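Open shelves in a workroom: what I've learned so far

Sunday, September 6, 2020

I put off writing this one all of August, mostly because my own shelves were a disgrace and I didn't want to be a hypocrite. They're better now. Not perfect! But better, and a few of you have been asking how I keep a tall open unit from turning into a junk tower, so let's get into it.

First thing: measure your ceiling and then measure your reach. Those are two different numbers and the second one matters more. I'm short, so the top shelf of anything tall is a place for stuff I touch maybe twice a year, plus one thing that looks nice. A lamp is great up there, as long as there's a plug close by and you don't drape the cord down the front where it'll catch on every box you pull out. Run it down the back and tie it to the upright with a twist tie off a bread bag.

Boxes go in the middle, between your hips and your eyes. I buy all one color, which my friend Ye-seo Hong says is fussy, but she came over in August and went home and did the same thing, so there. White ones disappear against a white unit and you get to keep your mess private. Label the short end. If you label the long end you'll turn the box sideways one day to save space and never see the label again.

Don't pack a box to the top. Leave a hand's width. When it's stuffed full you stop putting things away in it and start putting things on it, and then you've got a pile with a box under it.

Heavy stuff goes at the bottom, always. Paint cans, the toolbox, the big jug of vinegar. And please screw the unit to the wall if it's taller than you are. If your wall is brick (lots of old workshops around Grametbridge have it) you'll need a masonry bit and proper plugs, and you want to drill into the brick itself if the mortar is crumbly. I wrecked one hole learning this and filled it with a dab of mortar mix, which you can only spot if you know where to look. I know where to look. It bugs me every time.

Small loose things need something with sides. I use baking tins, the lids of shoe boxes, a soap dish I never liked. Anything that lets you lift the whole lot off at once when it's time to dust. Open shelves get dusty, there's no way around it, and I'd much rather move one tin than eleven little bottles.

Dusting, while I'm on it: top to bottom, a barely damp cloth, then a dry one. Do the tops of the lights first if you've got long tube fixtures, with the power off and the tubes cool. All that fluff comes down on whatever's underneath. Same goes for the air conditioner. Ours has a slatted vent that collects gray fuzz like it's being paid to, and an old soft paintbrush gets between the slats better than any gadget I've bought. The filter gets a rinse in lukewarm water and has to dry all the way through before it goes back in.

Now hanging. I was slow to catch on to this, but one section of a shelf unit can be a coat closet if you let it. Tote bags, aprons, backpacks, the grocery bags that breed under the sink. S-hooks over the shelf edge or a short tension rod, either one works. Keep the hanging part at the end you walk past, so you can grab a bag on your way out the door. 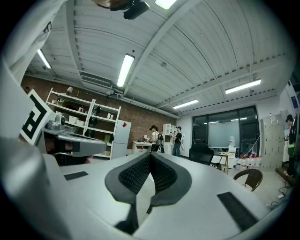 Tall white shelves against the brick, bags on the right, fridge next door.

A fridge beside the shelves is handy, but leave it a gap so it can breathe. Check your manual for how much, mine wanted more than I'd given it. I slide a flat broom down the side once a month and you would not believe what comes out. Also, go easy on magnets! One is useful, for the list of what's running low. Once you've got a whole flock of them you quit reading any of it.

Hyejin asked (hi, Hye-jin Myung, I saw your comment) whether shelf liner is worth it. On wire shelves, yes. On solid ones I've stopped bothering except under anything that might drip.

Next time I want to do extension cords. Mine are in a bucket.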